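The trial unit from Salcedo had been on the bench for 16 days when Heidrun Koller was told she had until the end of September to say yes or no.

She worked for Brinano, which repaired network gear for hospitals and a few hotels. Salcedo wanted to rent them a pair of arms under a service plan called Fokton. The plan covered the arms, the software, and a phone number that rang through to Heidrun Leitner. The two women shared a first name, and on the phone they had settled on Koller and Leitner.

"What did you give it this morning?" Leitner asked.

"Patch cables. Same as yesterday."

"Any drops?"

"Two out of 40."

Koller had the phone on speaker and a cup of coffee in her hand. The job was simple to explain. Pick up a cable, hold it by the end with the plug up, wait for the check, put it in the tray. Her own people did it without thinking. She had written the steps on a card for Leitner in the first week, and it had come back as four pages.
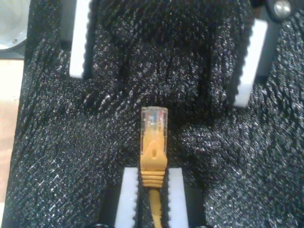 Yellow patch cable, plug up, held just under the boot.

"Is it holding at the boot or lower down?" Leitner asked.

"Lower. Right under the ridges."

"Good. On the old pads it would have slid."

Koller wrote that down. She kept a notebook for the trial, one line per run, and a second list at the back for things she would have to tell her boss. The second list was shorter than she had expected. It said that the arms were slow before lunch and that the monthly price was 1169 before tax. It also said that the price did not include pads.

"How long do the pads last?" she asked.

"That depends on the work."

"I know it does. I'm asking about this work."

There was some typing on the other end. "Flultov runs cable all day on the same plan," Leitner said. "They change theirs every 46 days. They're rougher with them than you are."

"And who pays?"

"They do."

Koller wrote down 46 and drew a line under it. Then she asked about moving. Brinano was giving up the back half of the building in the winter, and the bench would have to go upstairs. She wanted to know if she could shift the arms herself or if somebody had to come out.

"Somebody has to come out," Leitner said. "You'd be unbolting the base. Don't do that."
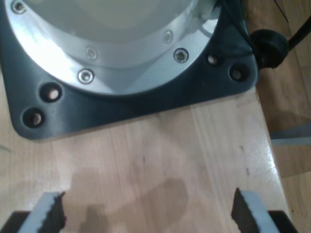

"I have a wrench," Koller said.

"I'm sure you do. It has to be set up again afterward, and if we didn't do the move, the plan doesn't cover it. One visit a year is free. Use it for that."

Koller looked through the contract and found the visit on page three, in smaller type than the rest. She put a check mark next to it – the first one on that page.

"Can I ask you something?" she said. "Would you rent it, for what we do?"

Leitner took a moment. "For cables only, no," she said. "If you put the connector checks on it too, yes. You'd need another month to find out."

"I don't have a month."

"I can ask them for two more weeks."

"Ask them," Koller said. She hung up, turned to a clean page in the notebook, and went to get the next box of cables.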